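Home | Projects | Fall Reports | Archive | Contact

The Robot Gets the Drawers: Automation and Its Side Effects at a Furniture Returns Shop

Student project report, Work and Technology seminar
November term

1. Where we went and why

Durnov takes back furniture that people have bought and regretted. It comes in on trucks, gets checked and emptied, and goes out again at a discount. The company employs 88 people in one long building behind a tile warehouse. Our seminar group picked it over the bigger sites on the list for two reasons. It had put in its first robot arm the previous spring, and it answered our email.

The assignment asked us to look at "automation at a workplace and what it changes for the people there." We had expected to write about job losses, and had a heading ready for it. Durnov has cut no positions in the checking hall. We kept the heading for a week in case something happened.

2. What the job was before

Every cabinet, desk and dresser that comes back has to be opened. Customers leave things in drawers. The checking hall keeps a shelf of them, and over our visits it held batteries, hair ties, a retainer, Allen keys of all nations and one complete tax return. Before the arm, a checker opened each drawer, emptied it, closed it, opened it again to feel the runners, and ticked a box on a sheet. A busy shift meant 853 drawers across the hall. We were given that figure by the shift office, and several checkers told us it was low.

The complaint we heard most was wrists. The second was boredom, though people put it in different ways. One checker said she had learned most of a language from audio lessons while opening drawers and had never been anywhere to use it.

3. What the arm does

The arm came from a supplier called Oser, and the software that teaches it comes from a second firm, Citetti. The two companies each have a support line, and each support line recommends the other. The arm opens drawers, looks inside, and passes anything it finds to a tray. It then pushes the drawer shut and moves to the next piece on the belt.

Most of the teaching happens in simulation, on two computers in what used to be the coat room. New furniture types are built there as models, and the arm practices on the models before it is allowed near the stock. Coats now go on the backs of chairs.
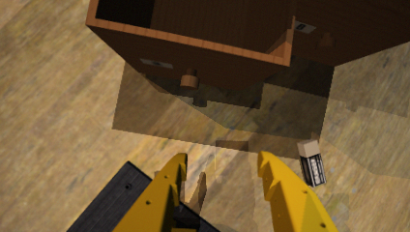
Drawers turned out to be the easy part of the job to describe and the hard part to hand over. A checker can tell from the first inch of travel whether a runner is bent, and could not explain to us how. The arm needs a knob it can get its fingers on and a drawer that behaves like the last one. The models are dull to look at, which the trainers defend as a feature: one dark cabinet with a round knob and a drawer standing open, one small upright cylinder on a wood floor, and a pair of yellow fingers at the bottom of the view. We asked a trainer whether it was strange to spend a day looking down at this from above. She said she used to spend the day looking down at drawers from above anyway, and now she had a chair.

Two of the checkers were moved into the coat room as trainers. They got a different job title and a small raise. They also got the blame, from their old colleagues, for whatever the arm did that morning.

4. What changed on the floor

We had nine interviews in total, seven with checkers and two with trainers. We also stood in the hall with a clipboard, which made people work strangely fast until they got used to us.

4.1 The pace

The arm works at one speed. It isn't a very high speed. The checkers on the same belt used to bunch their work, going hard for an hour and then easing off, and this let them talk. With the arm in the line they have to match it, so the hard hour and the easy hour have both gone. Management's word for this is "smoothing." The checkers had several words.

4.2 The exceptions

The arm is trained on 79 types of furniture. Anything else goes to a side table for a person to do by hand. So does anything with a missing knob, a stuck drawer, a broken back or a smell. The result is that the people now get only the bad ones. Before, a difficult dresser was a break from forty easy nightstands. Now there are no nightstands. Three of the seven checkers said their wrists were better and their mood was worse, and one said both were worse but the radio was allowed again, so fine.

4.3 The sheet

The old paper sheet had a line at the bottom for comments. Checkers wrote things there like "left runner going" or "same fault as the last six, somebody call the factory." The arm's software produces a report with a great deal in it and no comment line. A whole batch of desks went back out with soft runners before anyone noticed the pattern, and the person who noticed was doing it from memory at the side table. There is now a clipboard hanging next to the arm with a pencil on a string. It was put up by the hall supervisor and is, in our view, the best piece of equipment in the building.

4.4 The shelf

Found items used to go to whoever was nearest, who would hold them up and get a laugh. The arm puts them in its tray without comment. The tray is emptied at the end of the shift. Several people brought this up without our asking, and we didn't know what to do with it in our coding scheme, so it has its own section.

5. A comparison, briefly

Our plan included a second site, Jiang, a shop of the same kind that has no arm. They gave us one short tour and declined interviews. We can report that they open drawers by hand, that it is loud, and that they have a coat room.

6. What we think

The hours at Durnov are the same and the headcount is the same, so by the measure we started with, nothing has changed. Our interviews say otherwise. The arm took the repetitive part, as promised, and the repetitive part was also where people rested, talked and spotted faults. Any plan for a second arm (there is one, for the spring) should settle in advance how the easy work gets shared out. We would suggest switching the arm off the nightstands for part of each shift. The shift office laughed at this, then wrote it down.

We would also pay the trainers more. They are teaching a machine a skill they can't put into words, with two support lines for help.

7. Limits of this report

We visited only during day shifts. All our interviewees were picked by the supervisor, who told us she had picked the talkative ones. We did not see the training models being built, only used. One of us was asked to hold a dresser for a minute and ended up holding it for most of an observation period, so the notes for that afternoon are thin.

Submitted 2 November 2020

Comments

Worked returns for four years at a different place. The part about only getting the bad ones is dead on. Nothing in my day closed properly.

Did they ever find the owner of the tax return?

Good report but I wanted more on Jiang. Two sentences isn't a comparison. Could you have asked former employees?

Reply: We tried. Section 5 is what survived. The tax return was mailed back and we hear there was no thank-you note.

Pencil on a string should be in the abstract. Also you don't have an abstract.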